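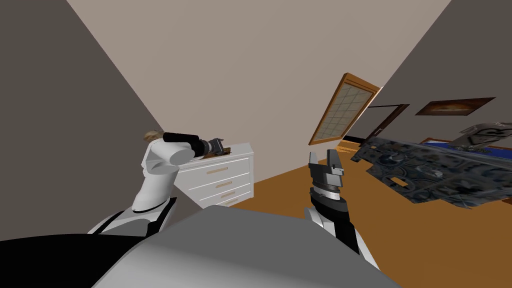
Gollura in the simulated bedroom, left gripper over the dresser top.

Skatside Shared Workshop
Gollura build group
Minutes of the meeting held 17th January in the back bay

Present: 11 members. Apologies were received from two.

1. Minutes of the last meeting
Approved with one change. The shoulder bearings were ordered from Grudov, not Higuchi. The Higuchi order was for the wrist motors only.

2. Frame and arms
The torso frame is welded and on its stand. The left shoulder is mounted. The right shoulder plate has to be drilled again, as the holes do not line up with the bearing housing. The drill press is booked for it.

The wrist motors have come. One has a bent connector pin and will go back. The group agreed to order a spare at the same time so that the build does not stop again.

3. Simulation
The software group showed renders from the bedroom scene, which has a dresser on the left side and a bed on the right. The arm model now uses the measured link lengths. 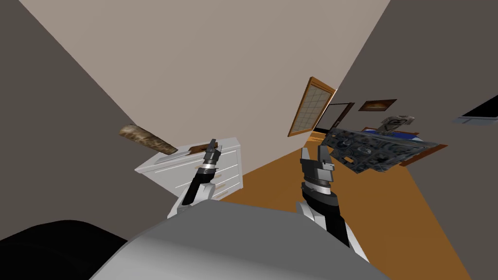
Both arms raised. The rolled object is in the air above the dresser.

It was asked why objects are not always resting on something. The software group said start positions are set by hand in the scene file and have not all been checked. They will go through the file before the next set of runs.

There was a long discussion about grip force. The present value was picked for hard objects. It was agreed to keep it for the rolled object for now and to try a lower one once the finger pads are chosen.

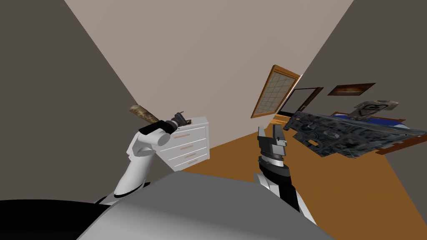
Left gripper closed on the rolled object, right gripper open.

A member asked for runs using both arms. This was put off until the right shoulder is done, so that the model and the real arm can be compared.

4. Safety
The knife model in the scene was discussed. Two members felt it should come out altogether. Others wanted to keep it in the simulation for practice with thin handles. A vote was taken and it stays in the simulation. No blades of any kind are to be used with the real arms. A wooden dowel will be cut for handle tests on the bench.

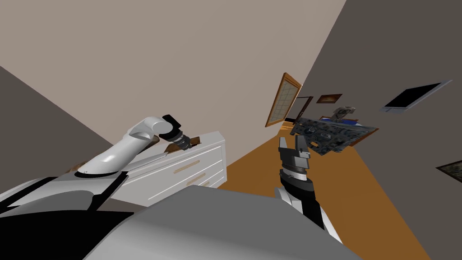 Left gripper over the knife handle on the dresser top.

The stop button on the stand needs a longer cable. The present one does not reach the bench.

5. Money
The balance is $102 after the Grudov invoice. Finger pads are expected to cost roughly $40. Approved.

6. Actions
Right shoulder plate to be drilled again: frame group.
Motor returned and spare ordered: electrical group.
Start positions checked: software group.
Dowel cut and stop cable replaced: frame group.

7. Other business
The group would like to show the left arm at the June open house. To be decided at the next meeting. Members are asked to put the hex keys back in the red tin.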